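Journée portes ouvertes chez Ulmont : j'y suis allée pour le thé

Dimanche dernier, j'ai pris le train de 14 h pour Goltska avec une idée assez vague de ce que j'allais voir. Le labo Ulmont ouvrait ses portes, le programme annonçait « apprentissage par démonstration » et, juste en dessous, « service du thé ». Vous me connaissez, j'ai lu la deuxième ligne et j'ai réservé !

On nous a fait entrer par petits groupes, manteaux au vestiaire, puis direction la salle du fond. Leur projet s'appelle Okafor et il porte sur une question toute bête en apparence : comment apprendre à un bras à verser un liquide sans lui écrire la trajectoire à l'avance ? Il y a une vue de côté, fixe, et une autre au poignet, au ras de la pince. C'est surtout la seconde qui m'a plu, on a l'impression de se pencher soi-même sur la table. 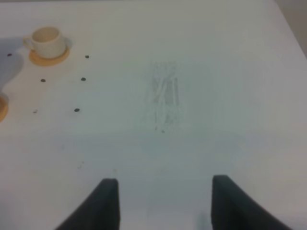 Comment le robot apprend-il le geste ?
Par imitation : une personne guide le bras pendant toute la manœuvre, on enregistre les images et les mouvements, puis un modèle s'entraîne à prédire le mouvement suivant à partir de ce qu'il voit.

Pour le thé, ils ont enregistré 200 démonstrations (j'ai demandé si quelqu'un avait bu tout ça, on m'a répondu par un soupir). Le plus intéressant, c'est ce qu'ils ont changé en cours de route. Au début, le modèle décidait de chaque petit mouvement l'un après l'autre et les erreurs s'accumulaient – un léger décalage, puis un autre, et le bec finissait à côté de la tasse. Maintenant il prédit 20 mouvements d'un coup, en exécute une partie, regarde de nouveau et recommence. Le geste est bien plus coulé, paraît-il. 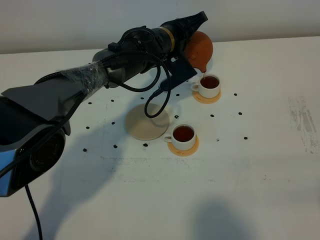
Ils ont aussi comparé les deux vues, ensemble et séparément. Avec la seule caméra fixe, le bras se place bien mais s'arrête souvent trop tôt ou trop tard. Avec les deux, c'est nettement mieux, même quand on déplace les tasses entre deux essais. Par contre, dès qu'on change de théière, il faut refaire des démonstrations, et ça, ils le disent sans détour. L'équipe de Flendthorpe, qui travaille avec eux, essaie de voir combien il en faut au minimum.

Côté pratique : l'entrée est gratuite, la visite dure deux bonnes heures et la cafétéria ferme tôt, prenez un sandwich. La prochaine ouverture est prévue en avril, je pense y retourner avec mes neveux.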